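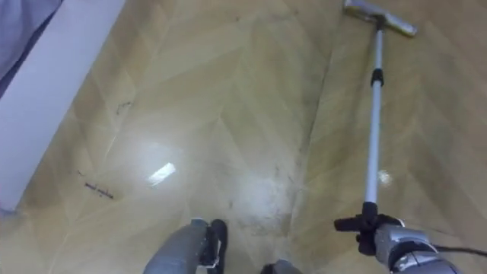 Vacuuming is the chore everyone wants to hand over first, and I get more mail about it than about stains, silver and smelly dishwashers put together. Can a machine do it yet? The little round ones have been trundling under our couches for years, of course, and I'm fond of mine, but what people are asking about now is the other sort, the kind with arms that picks up the vacuum you already own and pushes it about the way you would. A herringbone floor is a good place to think it through, and a glossy honey-coloured one is better still for showing up every sin. The head is well out in front on its long silver wand, one robot hand has hold of the black handle, and meanwhile there's a pale dusty patch right down near the other hand and a thin dark line of dirt off to the left. Anyone who has vacuumed a hallway knows that moment. The dirt at your own feet is always the last you notice!

So, my answer for the moment is "partly, and it depends on your floor", and the rest of this page is what I'd do to the floor in either case, whether it's you on the end of the vacuum or something from a laboratory.

Start where you're standing. Most of us shove the head out as far as it will go and then walk through the dust to catch up with it, and it comes along on our socks into the bedroom. Do the patch at your toes, then work outward, and go backwards toward the door for the last stretch. I'm told the machines find this hard, as a long wand is awkward to pull in close. It's awkward for me too. Shorten it by a notch or two (that's what the telescopic bit is for, and I went years without touching mine).

Go with the boards where you can. On straight planks that's easy. On herringbone there is no "with", so pick one leg of the zigzag, do the whole room along that, then come back along the other. Fine grey dust sits in the seams and one pass at the wrong angle skates right over it. If the seams still look smudgy afterward, a soft brush head will get more than a hard one, and a barely damp microfibre cloth will get the rest. Wring it until you think you've overdone it, then wring it once more.

Use the glare. I used to draw the curtains because I couldn't bear what the afternoon sun said about my housekeeping, and now I do the opposite and leave the ceiling light on as well. Crouch down and look across the floor toward the light — a film of dust shows up as a haze on the shine. A camera looking down from head height has the same trouble with a shiny floor that you and I have, I should think, and a bright streak of reflection could be mistaken for all sorts of things.

White powder wants patience. Plaster dust, flour, talc, that sort of thing. Go slowly over it, hold the head still for a breath or two, and please don't reach for the wet mop first or you'll have paste in every joint. Check your filter afterward. Mine was so clogged after the bathroom was redone in October that the vacuum was only rearranging things.

Mind the cord. Keep it behind you and over the shoulder if it's long, and unplug at the wall by the plug, please, never by the yank. I'd want to see an armed machine manage a cord around a table leg before I left the house to it. The same goes for bedspreads and curtains that hang low. Flip them up onto the bed before you begin.

A reader wrote on Friday to ask if she should hold off on a new stick vacuum and wait for the robot. I wouldn't! Her Jimero is 17 years old and whistles, and she has two dogs. Buy the vacuum. If a helper with hands does come along at a sensible price, it'll want a decent one to hold.

For what it's worth, my own order of things I'd happily hand over, starting with the likeliest: long open stretches of hard floor, then the hallway, then under the bed. Stairs I'd keep for myself a good while yet, and skirting boards, and the corner behind the bathroom door where the fluff goes to breed. The fringe on the good rug stays mine for ever — I've seen what a vacuum does to a fringe when I'm the one steering.

Next time, grout, and why I've gone back to the old toothbrush.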